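Grollex and the season pass that keeps shrinking

5th July

I bought the Grollex season pass on day one, and I'd like that on the record before anyone tells me I just hate the game.

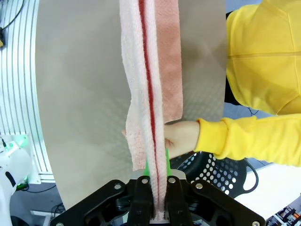
A reader going by Murín wrote in after my last post to say I was being unfair, that the studio never promised a number of maps, and that anyone who pays for a pass up front knows what they're getting into. Also that the new Doltanness map is the best thing in the game.

Fine, let's take those one at a time. The store page did promise a number. It said 9 maps, and I have the receipt email with the same wording. Some time after launch the page was changed to "a full season of maps," and the patch notes that week were all about menu fonts. Maybe the two things have nothing to do with each other. I doubt it.

As for knowing what I'm getting into, I've bought passes before and mostly felt okay about them. What I got this time, for 40 dollars, is two maps. One is Doltanness, and yes, it's good. The harbor section is clever and the fog makes sniping a real choice for once. The other is Pruvham, which anybody who played the beta will recognize as the old training ground with the lights turned down. Same crates, same stairwell that catches your feet if you sprint into it.

Then there's the "300 hours of content" line in the trailer. I have no idea how they got there. If you count grinding the same weapon skins on every class, sure, you could stretch it out -- you could also stretch out a game of checkers that way.

The studio says more is coming before the end of July. They've said things like that before, usually with a nice piece of concept art attached, and I'd love to be wrong. I'll play whatever they put out. But I'm not buying the second pass until the first one is finished, and I don't see why the forums treat that as some kind of betrayal.

Murín, if you want to squad up on Doltanness, I'm on most evenings. I'll be the one stuck in the Pruvham stairwell when it rotates.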